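Section 4: Sorting Out the Power Strips

Semeniuk Guest House, household set-up guide. Kept up by Yolotzin Jaramillo, with corrections in the margin by Tiburcio Ponce, most of which were about spelling.

Every house has a drawer where power strips go to breed. Ours is under the hall bench. Before you plug in so much as a lamp, empty that drawer onto the dining table and work through the steps below. Allow an evening. Crescencio Barrera claims he did it during one soccer half, and his is the room where the clock blinks.

4.1 Before you start

1. Unplug everything you intend to move. Switched off at the strip does not count as unplugged.
2. Put the cloth on the table. Plug pins scratch the wood, and we have the scratches to prove it.
3. Bring a dry rag, a roll of masking tape, a pen that works, and the cardboard box marked KANO. The box used to hold a blender and has no other significance.

CAUTION: Do not open a strip or an adapter to see what's wrong with it. What's wrong with it is that it needs throwing out.

4.2 Checking each piece

4. Run the whole length of every cable through your fingers. Feel for nicks, flat spots and the place where the vacuum cleaner got it.
5. Look into the slots. Crumbs are common. If there's any browning or a smell like burnt toast, put the piece in the box and don't let anyone talk you out of it.
6. Press each switch a few times. It should click firmly. A mushy switch goes in the box too.
7. Find the rating on the back or underside. Write it on a bit of tape and stick the tape where a person can read it without lying on the floor. If you can't find a rating, you have found something for the box.

NOTE: Wipe with the rag dry. Rafsan Marikar once used glass cleaner and would like it known that the smell was lovely.

4.3 Adapters

The cube adapters are handy for awkward plugs and for giving a strip a bit of color. They are also how a sensible strip turns into a small apartment building.

8. Pull all the adapters off their strips and check them one by one, as in 4.2.
9. Put back only what you need. Never plug an adapter into another adapter, or a strip into another strip. 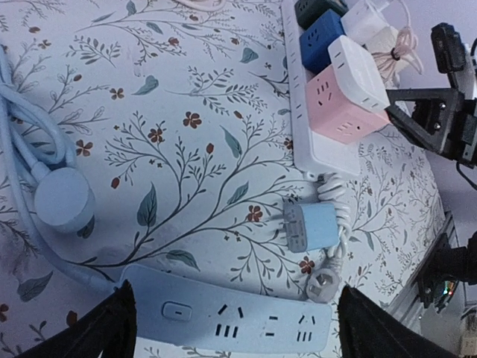 10. Add up the watts of whatever you plan to run from one strip and compare the total with the number on your tape. A desk lamp, a radio and a phone charger will get along fine. The Skusell heater is rated up to 1216 watts and goes straight into the wall, alone, like a guest who snores.
11. Coil each spare cable in wide, loose loops and tie it with the tape folded over on itself. Don't wind it tightly around the strip.

CAUTION: Never run a strip while its cable is coiled or under a rug. The hall rug is included, Nicanor.

4.4 Putting things away

12. Good spares go back in the drawer, plugs toward the front. Close the drawer. If it won't close, repeat from step 4 with a harder heart.
13. The box goes to electrical recycling, next time somebody is driving that way. Write the month on the lid. The current one says August.

For the fuse panel and the outdoor outlet, see Section 5.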